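Small Kitchens & Tiny Counters > Gear Talk

Thread: Do you people really use a mug tree?

colamside_kitchen
Started this because I'm annoyed. My sister gave me a wooden mug tree in June and I've been moving it around my counter ever since. I have 494 square feet, total, and the counter is a joke. Every "small kitchen" article tells me to go vertical. Fine, I went vertical, and now I have a stick with cups on it where I used to chop onions. Convince me this thing saves any space at all. Same question for wooden plate racks, because she's threatening to get me one of those next.

Hiscombe
It saves cabinet space. That's the whole claim. You take four or six mugs out of the cabinet and something else goes in there.

colamside_kitchen
Something else like what? The cabinet holds mugs perfectly well. Mugs stack.

Hiscombe
Not all of them do. Mine are handmade and two have chipped from stacking.

pan_skeptic
I'm with the OP. I've owned one of these and what I remember is dust in the top mugs and a coffee ring under the base. You use the same two mugs every day and the rest are on display. If you like the look, just say you like the look.

Kausar Khokhar
I do like the look, so there you go. I also cook on an electric hot plate in a rented room and everything I own lives out in the open. A mug tree takes up a square of table the size of a small plate. I'd rather have that than a box of mugs under the bed.

pan_skeptic
Fair if you have zero cabinets. Most people posting pictures of these have cabinets.

old_range_mike
What I'd like to see is one of these setups with the actual cooking stuff out too. It's always a mug tree and a plant and a candle. Where's the pan? Where's the lid? Where does the lid EVER go?

Hiscombe
OK Mike. My table before lunch, pan and lid included, noodles waiting on the green plate. Two mugs on the tree, plates on edge in the wooden rack, toaster oven over on the right.
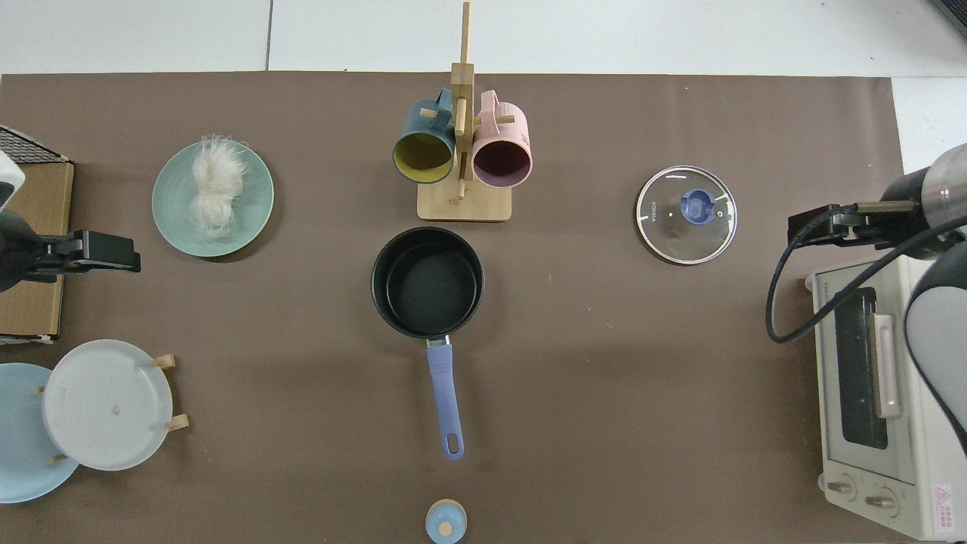 Replies to Hiscombe's photo

old_range_mike
All right, that's a real table, I take it back. And I see the lid is lying flat with a spot all to itself, same as at my house. So the mugs got organized and the lid didn't. This is my entire point about kitchen storage products. They solve the easy thing.

pan_skeptic
Seconding the lid complaint. The lid is as much of a nuisance as the pan. There are a hundred gadgets for lids and I've bought three. One was suction cups that fell off the cabinet door at night and scared the dog. One was a wire thing that held every size except mine. The third was an adhesive hook set from Sulamex that took the paint with it.

Ksawery Bielecka
Why is the saucepan out on the table at all? I'd hang it. The handle has a hole in it for exactly that. Put one hook on the wall and you have your table back.

Hiscombe
Because I'm using it. I hang it the rest of the time. Also I rent and I get one hook before my landlord starts writing letters.

Ksawery Bielecka
Then the one hook is well spent.

colamside_kitchen
OK so looking at this I'm more confused. You've got two mugs on that tree. TWO. That's a lot of wood for two mugs.

Hiscombe
There are two of us in the apartment. How many should I hang?

colamside_kitchen
None! Put two mugs next to the sink!

Kausar Khokhar
I think the colors on those are great, the teal one with the mustard inside especially. Would you want that in a dark cabinet? I wouldn't. Also the plates in the rack make sense to me. A stack of plates is fine until you want the bottom one.

pan_skeptic
I have never once in my life needed the bottom plate.

Kausar Khokhar
Then you own one kind of plate. I have big ones, little ones and my grandmother's, and I want all of them at different times.

alemayehu_j
Plate rack owner here, nine years. I don't agree with the idea that they're only for looks. Mine replaced a plastic drainer, so plates get washed, go in the rack and stay there until dinner. They never get put away, which suits me. Downsides: the pegs on cheap ones wobble and then work loose, and if you let water sit under the base the wood goes gray and then black. Put it on something you can wipe. Hiscombe's got a mat down, good.

old_range_mike
How often do you oil it?

alemayehu_j
I was told every month. I do it when I feel bad about it.

old_range_mike
So never.

alemayehu_j
Twice.

Ksawery Bielecka
I went the other way and got rid of both. Mug tree went to a thrift store, plate rack went to my cousin. I got one shelf from the Colamside closeout bin and put it over the toaster oven. Wait, is that where your name comes from, OP?

colamside_kitchen
Ha, yes, I used to work the register there. I wouldn't put a shelf over a toaster oven though. Those things get hot on top. What's the clearance?

Ksawery Bielecka
A foot and a half. I checked the booklet first and it's more than it asks for.

pan_skeptic
Back to the noodles, because I've been looking at them. Rice noodles, tied up like a pretzel. How much does one bundle feed? The ones at my store come in a brick and I always break off too much.

Hiscombe
One bundle does the two of us if there are vegetables in it. If I'm hungry it does one of us. I soak them first, then into the saucepan for a minute at the end. I don't trust the package times, they come out like glue.

pan_skeptic
Soak in hot or cold?

Hiscombe
Warm from the tap. I know people will yell at me.

alemayehu_j
Cold, for an hour. You can leave them and they don't turn to mush.

Kausar Khokhar
I pour the kettle over them and walk away for eight minutes. Never had glue. I think it depends on how thick they are and you're all arguing about different noodles.

old_range_mike
Question about the saucepan. Dark nonstick inside. How long does that last you? I've given up on nonstick. I don't care what the box says about 1,000 uses, I get a year and then eggs weld themselves to the middle.

Hiscombe
I don't do eggs in it. Soup, noodles, rice. Wooden spoon only, and I wash it by hand. No complaints, but I also don't believe the numbers on boxes.

Ksawery Bielecka
Who is counting 600 or 1,000 of anything in their own kitchen? They put a number on it so you can't argue.

pan_skeptic
And a glass lid is the part that outlives the pan every time. Then you've got an orphan lid in a size nothing else takes. I have a drawer of them.

old_range_mike
See? LIDS.

colamside_kitchen
Trying to steer this back. Here's where I am. The plate rack I can sort of see, if it replaces the drainer. I don't have room for both and I'd been thinking of it as an extra thing. The mug tree I still don't buy. I moved it to the windowsill this morning and it blocks the window from opening.

Kausar Khokhar
Is the tree top-heavy? Mine came with a base that was too small and it went over if you took mugs off one side first. A wide square base like Hiscombe's is better.

colamside_kitchen
It's a round base and yes, it leans. I've been loading it like a ship.

Kausar Khokhar
Then you have a bad one and you're judging all of them by it.

colamside_kitchen
Or I have a normal one and you got lucky.

alemayehu_j
Could you hang other stuff on it? I knew someone who kept measuring cups and a tea strainer on hers and it got used way more than it did with mugs.

colamside_kitchen
Hm. Measuring cups I'd try. They're in a drawer under everything else and I end up eyeballing flour.

pan_skeptic
That's how it gets you. Now you're finding jobs for it.

Hiscombe
Let the man hang his measuring cups.

colamside_kitchen
Woman, but thank you. Trying it this week. If it falls over I'm mailing it to Mike for his lids.

old_range_mike
Would a lid hang on one of those? By the knob?

Ksawery Bielecka
No.

old_range_mike
I'm going to try it with the small one.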